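The Turar sit-stand desk, nine months short of a full year

I have been suspicious of standing desks for as long as people have been trying to sell me one. The claims get bigger every winter: better posture, better sleep, better work. So when my old desk finally gave up in June and I ordered the Turar in white, I did it mostly for the height range, which suits a tall person who types badly. I paid £219, reduced from a price I doubt anyone has ever been charged.

It arrived in two boxes on different days. The first held the legs and motor, the second the top, so for most of a week I had a very sturdy pair of legs in the hall. The shop blamed the courier and the courier blamed the depot at Ordale. I don't much care whose fault it was, but if you need a desk by a certain morning, order well ahead.

**Putting it together**

The leaflet says one person can manage it. One person can, if that person is willing to lie on the floor with a torch. The pictures are small and grey and the screws come in a single bag, with two lengths that look the same until you have put the wrong one in. The holes did line up, I'll give them that. I've built more expensive things where they didn't.

You will want your own screwdriver. The key in the bag is soft and had rounded off before I got to the second leg.

**Up and down**

The lowest setting is 689 mm by my tape measure. The website gives a lower number, and I suspect they measured to the underside of the top. Short people should take note, as those few millimetres are the ones that matter to your wrists. I keep it at 740 mm for sitting and that suits me.

The motor is quieter than I expected and slower than the video suggests. It hums, stops, and then drops very slightly, as if settling into a chair. There are memory buttons, and mine forgot everything after a power cut. Setting them again means holding two buttons until the display blinks, a fact I found on a forum and nowhere in the leaflet.

At full height it wobbles. Every review I read before buying said "rock solid", and I have to wonder how hard those people type. Sitting down there's no movement at all. Standing, my screen shivers whenever I get going on a long email. I stopped noticing after a while, but I wouldn't want to draw on it.

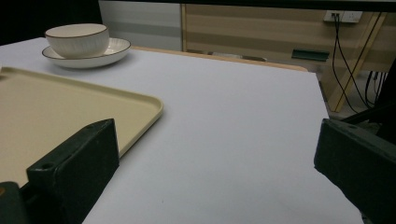

**Category: Tops and finishes**

Turar sells the legs with a choice of tops, and this is where the money creeps up. White is the cheapest. The oak and the walnut cost a good deal more, and going by the small samples they post out, the walnut looks like a photograph of walnut. Ask for the samples before you decide. They're free, though mine came folded into so much paper that I nearly threw them away.

White shows everything. Pencil, tea, the blue from a cheap notebook cover. Most of it comes off with a damp cloth and a bit of washing-up liquid. I was told to buy the Sandoval surface cream to "feed and protect" the finish, and I did try a tube. I treated one half and left the other half alone, and after two months I could not tell you which was which. Save your money.

I would also be wary of the glare. With a window to one side, a pale top throws a lot of light back up at you, and on bright mornings I ended up pulling the blind. A big desk mat would sort it out, but then you have paid for a top you can't see.

**The extras**

The cable tray is worth having. The clip-on drawer isn't: it sags, and it hits your knees at any sensible sitting height. The Iltard monitor arm, which the shop kept pushing at the checkout, is decent, but it makes the wobble worse when you stand.

The guarantee runs for 9 years on the legs. Read the small print, because the motor and the buttons are covered for far less, and those are the parts I'd expect to go first.

**Has it changed my life?**

No. I stand for a bit after lunch and when I'm on the phone. My back is the same back. I like being able to shift about, and I'd miss it now, but I'd have got much of the same good from taking a walk.

Worth buying at the reduced price if you are tall and patient. At full price I'd look elsewhere.

Dec 18, 2020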